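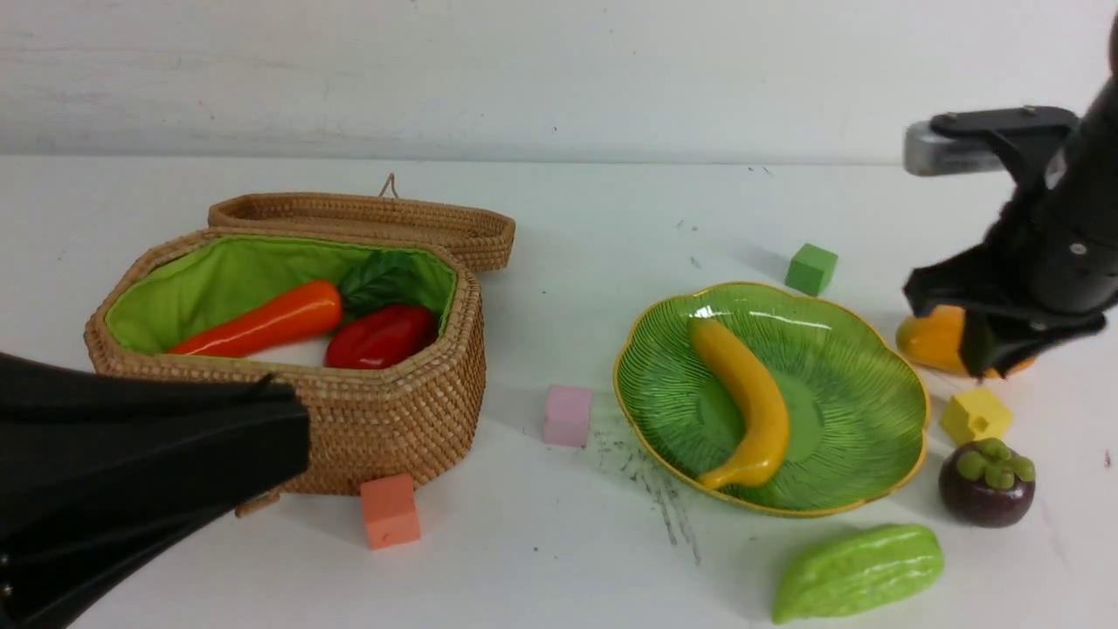
Folasade Amadi has been running the play food side of the Hellwood Toy Library for three years. It takes up one set of shelves and a white table at the back of the building on Thakur Street, and it accounts for more borrowing than anything else in the place apart from the ride-on toys.

She didn't start out with an interest in it. "I came in to borrow a train set for my son," she says. "They asked whether I could do Friday mornings. I got given the shelf that was in the worst state, and it was the food."

At that point the food was kept in two plastic tubs, one with a cracked lid. Everything went into them together: fruit, vegetables, cups, spoons, tins, a cash register with no drawer. Families borrowed a whole tub or nothing. The tubs were heavy, and most came back with something missing that couldn't be traced, as there was no list of what had been in them.

"You'd get a mum apologising for losing a tomato and I'd have no idea if we'd ever had a tomato," she says.

The library now has 1,599 items on its catalogue, which is kept in a program called Neris. An item can be a single puzzle or a kit with a dozen things in it. Amadi's shelves hold 16 kits. Each has a container, some food, usually something to put the food on, and a card tied to the handle with the contents written out. The cards were the first change she made and she thinks they did most of the work.

I asked how she decides what goes in a kit.

"I start with the container. People think you'd start with the food, but a child will spend half the time putting things in and taking them out, so if the container's no good you've lost half the toy. I want it to open easily and I want it to stay open. A drawstring bag is terrible. They can't see in, they get cross, they tip it out."

The kit she talks about most is the picnic one. It's a woven basket with a lid and a bright green lining, with a mixture of fruit and vegetables, a green dish and some coloured foam cubes. She put it together over a few weeks from things that had been donated separately, and has changed it several times since then.

"The basket came in with some sewing things in it. Cotton reels and so on. I took one look at the lining and thought, well, that's a garden. Put a carrot on that and it looks like it's growing."
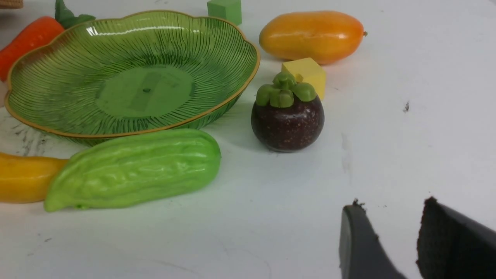
The dish took longer to settle on. She had been using a stack of small white plates, and they were borrowed happily enough, but she noticed at the Friday sessions that children dealt them out like cards and then lost interest in them. A single dish gave them a place to bring things.

"One dish, and it has to be a nice one," she says. "It's got a wavy edge with gold on it. They treat it as the special plate. You put the banana on the special plate and then someone has to be offered the banana. With six plates there wasn't any of that."

She doesn't send the dish home with children under three. For those families there is a wooden bowl that goes in its place, and the card has both written on it with a box to tick.

Several parents have asked her why there are blocks in a food kit. The foam cubes were an accident to begin with. A bag of them had lost its pattern cards and couldn't go out as a building set, so Amadi put a few on the table during a session to see what would happen.

"They became cheese. Then they were ice. One boy had them as money for a whole morning, he was buying mangoes with them. I like having something in there that isn't already a thing. The carrot is always going to be a carrot. Well, it's a telephone occasionally, but mostly it's a carrot."

She picks the colours so that a child who wants to sort can do it. An orange cube goes with the carrot, a green one with the dish. She doesn't point this out to anyone. Some of the older ones work it out and some of them never care, and she says both are fine.

Yetunde Adebisi looks after memberships at the library and sits at the desk near the door, so she is generally the person who hears from families when they bring a kit back. She says the picnic basket gets returned more tidily than most. Her theory is that the lid helps. "If it won't shut, you've packed it wrong, or you've got one of your own toys in there. We've had real lemons. We had a real onion come back in with the vegetables and I can tell you it had been in there the full fortnight."

Membership is $30 a term and a loan is two weeks. The picnic basket can be reserved, and in the warmer months it usually is. Adebisi would like a second one. Amadi isn't so sure.

"I've looked," she says. "The shops have plenty of baskets but they're either big enough for laundry or they're for Easter eggs. I'd want the same sort of opening and a lid that's attached. I'd sooner wait than buy one that's wrong and have it sit there." 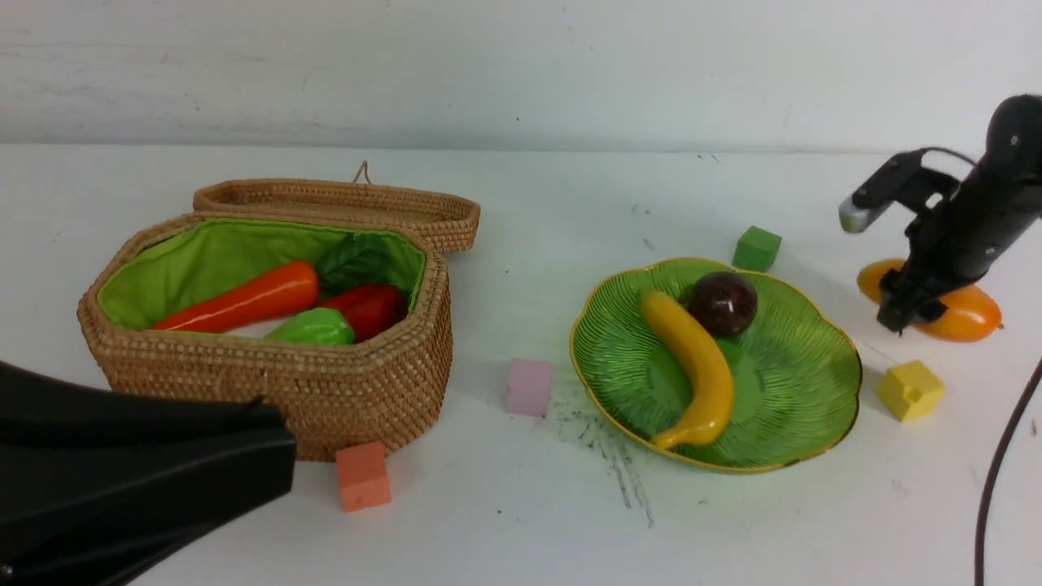
A good part of her Friday goes on checking. Returned kits are unpacked on the white table, everything is looked over and wiped, the card is ticked off and the kit is packed again. She uses warm water with a drop of dishwashing liquid on the plastic pieces and dries them with a tea towel. The basket can't be washed, so it gets a soft brush, and the lining is dabbed with a damp cloth if it needs it.

The table itself has had a harder life than the toys. It came from Adebisi's brother's garage and there are grey marks on it that neither of them has been able to shift. They have tried bicarb, a melamine sponge and something in a spray bottle that took the shine off one corner. "We've stopped," Amadi says. "The kids don't mind. It's a light colour, so you can see straight away if a piece is missing or if there's grit on something. That's all I need from it."

I asked what wears out first. She said stems and leaves. Anything that sticks out gets chewed or twisted, and leafy tops are the worst. She checks every one by pulling on it firmly, and if it moves, the piece comes out of the kit that day. She doesn't glue them back. She used to, and a glued carrot top came off again at a session while she was standing next to it.

"I was right there, so nothing happened. But after that I thought, it's a carrot. It costs hardly anything. Just get another carrot."

Replacements come from op shops, from members clearing out cupboards and now and then from a box ordered from Ekik, a wholesaler that will sell to libraries in small lots. She tries to keep the pieces close in size. A strawberry as big as a capsicum bothers her more than it bothers the children, she admits, but she does think it matters for the ones who are just learning the names.

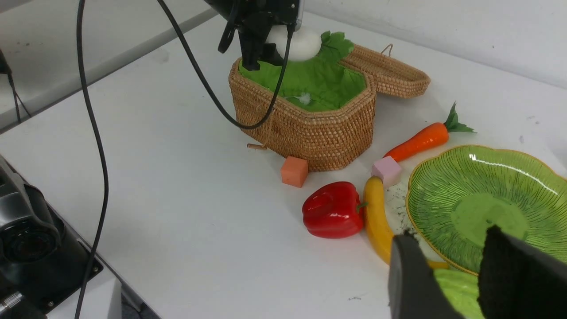
Packing the basket has an order to it, and Amadi has written it on the back of the card. Long things go in first, along the bottom, then the round ones, then the leaves on top so they don't get squashed. The small stuff goes down the sides last. She opens the lid right back before she begins, so it's out of the way and the green lining can be pulled up around the edge. The capsicum is the one that always seems to be left over, and she has a soft spot for it: bright red, shiny, with a little green stem poking out the side where small fingers can find it. There is also a bit of string at the front of the basket, hanging down low, that she keeps meaning to do something about. Children pull at it. She has thought about trimming it and has thought about sewing a toggle on.

Her own preference is for vegetables over fruit. Donations run the other way. She could make up several kits entirely of bananas, she says, and for a while she was turning them down at the door. Eggplants are hard to come by. So are things like okra and yam, which she would like to have because families ask for them, and because they are what she cooks at home.

"My son wanted to make jollof at the play table and there was a fried egg and a doughnut. He managed, but you'd like to give them more to work with than that."

She has started knitting some to fill the gap. So far there are two yams and a thing she describes as a plantain if you're being generous. They'll go into a kit of their own after the holidays, with a pot and a spoon, once she has found a container for it. The knitted pieces can go through a washing machine in a pillowcase, and she is interested to see how they last compared with the plastic.

The sessions will keep going as they are. Up to 30 children can come through on a Friday, though not all of them reach the back table, and she has given up trying to run it as an activity. She lays out two or three kits with their lids open and sits down on one of the small chairs. Eventually a child brings her something on a plate.

Donations of play food can be left with Adebisi at the front desk during opening hours. Please wash them first, and no bananas until after April.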